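Last updated: August

Most published results on two-arm manipulation report one number: the share of runs in which the task was finished. Radu Nedelcu thinks that number hides too much. His group at Senstead scores the points at which contact begins, and the method, called Ledex, has changed which control policies the lab considers good.

The idea is simple to state. Each recorded run is cut into segments wherever a finger first touches an object or lets go of it. A segment is then scored by itself, against human-operated runs of the same step. The current set holds 2958 segments across 60 tasks, most of them involving cases, lids, latches and small loose parts.
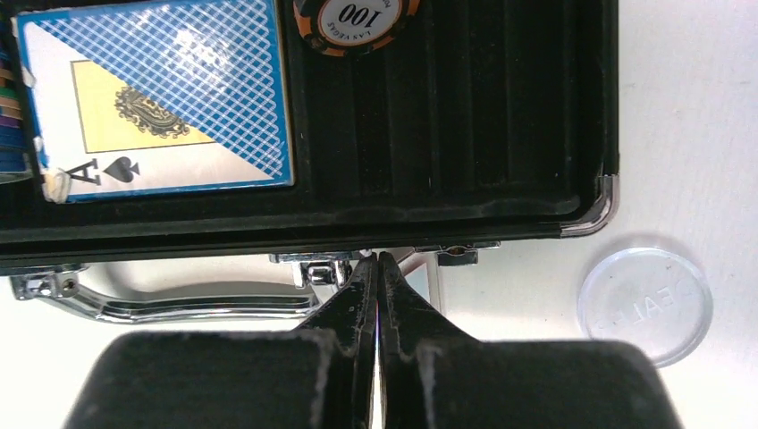

Latches are a hard class. The target is small, the metal is shiny, and an error of 2 millimeters at the fingertip is enough to slide off the edge. Under whole-task scoring, a policy that misses and tries again until it succeeds gets full credit. Under Ledex it is charged for each failed contact – a stricter test, and one that separates policies that used to look equal.

Zeeshan Tanoli, who wrote the segmentation code, compared two policies trained on the same data. Their finish rates matched. One of them made 115 more failed contacts over the full set, nearly all in the last few millimeters of approach.

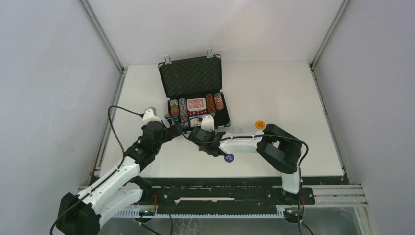

The wrist view carries most of the weight in that last stretch, while the fixed view is used mainly to keep the arms out of each other's way. Tanoli's next test drops the fixed view once a fingertip is close to its target. Nedelcu expects a small gain on latches and a loss on lids, where the far edge often leaves the wrist view. Segment labels are still checked by hand every Friday.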